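From: Ylva Blomqvist
To: Greluvwood residents list
Date: 24/09/2024
Subject: Re: Bathroom vanities -- marble tops and drawers

Thérèse Dhillon wrote:
> We are about to replace the vanity in our upstairs bathroom and I like
> the look of the grey marble ones. Does the top mark easily? Also, are
> drawers any better than doors underneath? The Bendisell showroom only
> had the one on display and I couldn't get near it.

Hello Thérèse,

We went for grey marble with a white rectangular basin and a dark cabinet with two wide drawers, side by side. It went in during July, so I can only speak for a couple of months.

The top is pale with faint white veins. Toothpaste doesn't show much on it, which is a mixed blessing, as you find it later with your sleeve. I wipe it down at night with a damp cloth and a drop of washing-up liquid. Don't use vinegar or limescale spray on marble. The fitter from Igwe was firm about that.
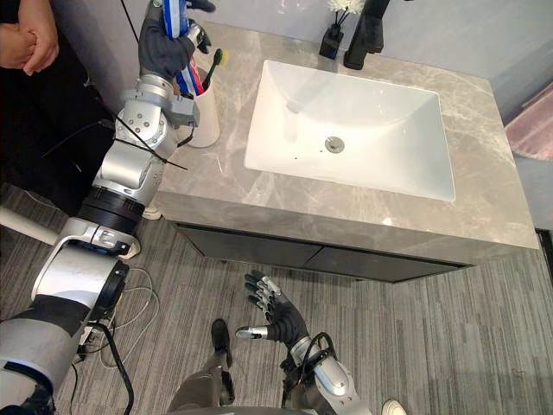 We keep very little out. The brush lives in a white cup at the back left, and the black bottle with the artificial flowers stays next to the tap. Everything else goes in the drawers. I would choose drawers again, but ask how much depth you lose to the waste pipe -- ours lost more than I expected.

The tap is matt black. It needs drying after use if your water is as hard as ours. The chrome plug is easier, a quick rub and it's done.

On price, the unit and top came to 2108 pounds, and fitting was some 80 more than quoted. Skuvov had something similar for 2000 but with a 13 week wait.

A black cabinet on a light grey floor looks smart but you do see dust on it. I go over the front with a dry cloth when I do the floor. 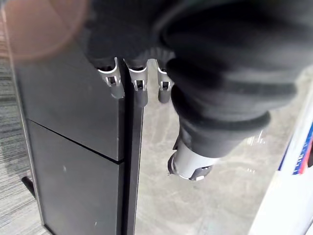
Black cabinet front and the light grey floor.

You are welcome to come round and look before you order. Evenings are best.

Ylva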